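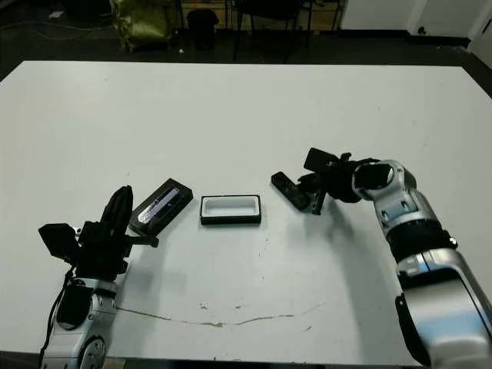 White table, main room: small open box, black case, and the mark in the surface.

ROOM AND FURNITURE CHECK - DOMSIDE, GROUND FLOOR
May 19, 2022

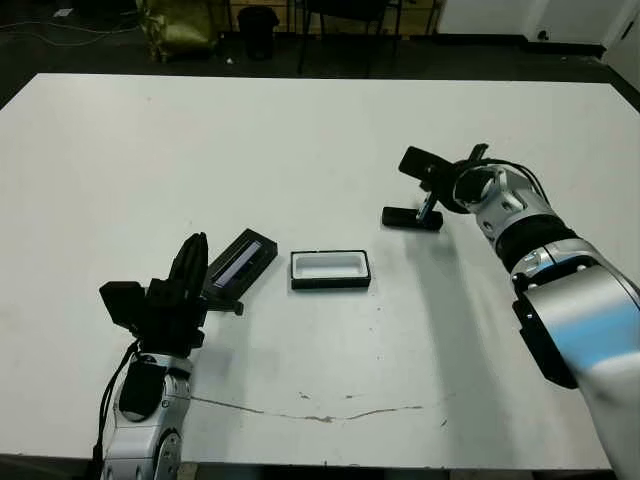
Checked and written up by Hoi-yan Kuo
Countersigned: Kimutai Ogola

1. Tabletop, surface
Fair. Scuffs and grey smudges, as per every sheet since the table came from Tokmont. They don't wipe off. I have stopped taking this personally.

2. Tabletop, line across the front
MONITOR. Thin, jagged, runs more or less sideways. Lilian has it down as a crack, Josphat as a stain, and the last sheet says "character". Run a fingernail along it before July and write down whether it catches. Please use one of the words on the form.

3. Table legs and fixings
Pass. Rated to carry up to 200 kg. Not an invitation.

4. Small items on table
Comment. One little open box, black outside and white inside, sitting flat. One black case with a shiny panel that goes purple or blue depending on where you stand. Small parts go back in the Ulis drawer at the end of the day, including by people who are only popping out for a minute.

5. Chairs
Pass. Behind the table, which is where we want them. Keep 700 mm clear for walking through - measured with the tape, Emiliano, not with your hips.

6. Floor, back of room
ACTION. Green bag on the floor next to the black bin. Too close to the bin for its own good. Owner to claim it or hang it up.

7. Bin
Pass. Present and upright.

8. Cables
Pass with comment. Nothing to cross the walkway. Tape anything that has to.

9. Lighting
ACTION. Back of the room is dark. A dark floor doesn't help. Kirui quoted for a 2,000 lumen fitting and is waiting on a yes. So am I.

10. First aid kit
Pass. Restocked. 3 bandages short last time, and no entries in the injury book, so somebody is either very brave or very well wrapped.

Open actions: items 2, 6, 9. Initial beside the item when done. A tick is not an initial.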